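# Keep the Printed Timetable

In September the Busthorpe transit office began removing paper timetables from its bus stops. The frames stay up and now hold a square code and a stop number. A rider who wants to know when the next bus comes is expected to open Deludico, the trip planning app the office licenses, or to send the stop number by text message.

The case for the change is mostly about upkeep. The network has 277 stops, schedules are revised three times a year, and each revision means a crew in a van for the better part of two weeks. During that period some stops show the old times and some show the new ones. A wrong timetable is worse than a missing one, and the office is right to treat that as a fault.

I think it has picked the wrong fix.
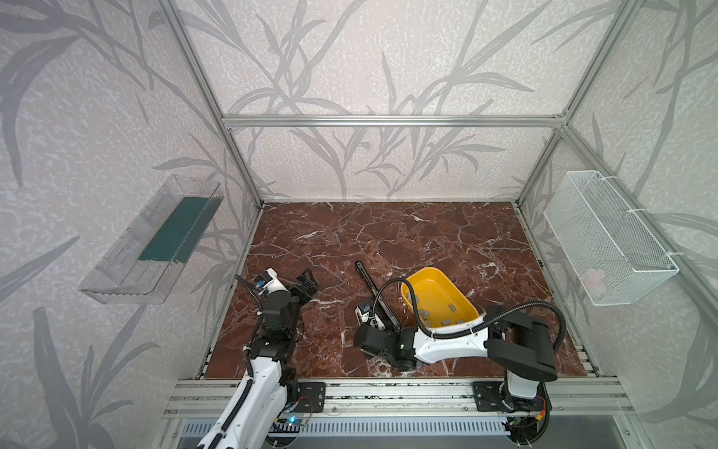 What does a printed timetable do that an app does not?

It shows the whole day at once. An app answers a single query: next departure, this stop, this route. A sheet of paper answers questions the rider had not yet formed, such as whether service thins out after 7 p.m., whether the last trip ends short of the terminal, or whether a bus that runs every 20 minutes at noon runs hourly by evening. Those facts determine whether a person can depend on the route to get to a job and home again. They can be pulled out of Deludico, but only by stepping the clock forward and repeating the search.

Power and signal also matter, though I would put them second. Most riders have a phone, and most of the time it works. The exceptions fall at bad times, for example at 11 p.m. with a dead battery on Egilsson Road, where the stops are far apart and the shelter has no light. A timetable behind a clear cover has no failure mode of that kind. It does fade, and it does get scratched.

The office ran a rider survey before the change and received 2,851 responses. The survey was offered through the app. It asked how riders "usually" check departure times, and a large majority said by phone. I do not doubt the result, but it describes people who were already holding the phone. Mahsa Sadeghi, who spoke during public comment at the hearing, asked whether any responses had been gathered at stops. The answer was that this would be considered next time.

The upkeep problem can be reduced without giving up the sheet. First, print an effective date in large type at the top, along with an end date. A rider who sees an expired sheet knows to check elsewhere. Second, stop reprinting everything. Most revisions shift a handful of trips on a handful of routes, yet every stop gets a new sheet because all the sheets are issued as one set. Issuing them by route would leave most of the frames untouched in a typical cycle. Third, put the code on the same sheet. The two methods do not compete for space if the layout is done with any care. 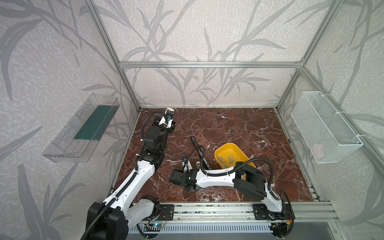
Layout is where the old sheets earned some of their bad reputation. The last version, produced by a contractor named Resard, set the times in small gray type over a tinted route map and broke the weekday column in half to fit a fare notice. Decoration tolerates that sort of treatment. On wallpaper with big gray leaves like this, the blades run up to an aluminum beam and pick up again past it, and the eye supplies the rest. A column of departure times gives the eye nothing to supply. If the notice lands between 5:40 and 6:10, the reader has to stop and work out whether a trip is missing. Times belong in an unbroken column, in black, on a plain ground, with the hours aligned. The fare notice can go at the bottom.

None of this requires new equipment. The frames are already mounted, the schedule data already exists in a form the app can read, and generating a stop sheet from that data is a routine export. The remaining cost is paper, ink and driving time, and issuing by route would cut the last of these the most.

The office should restore the sheets at the evening routes first, starting with Egilsson Road, and run its next survey at the stops.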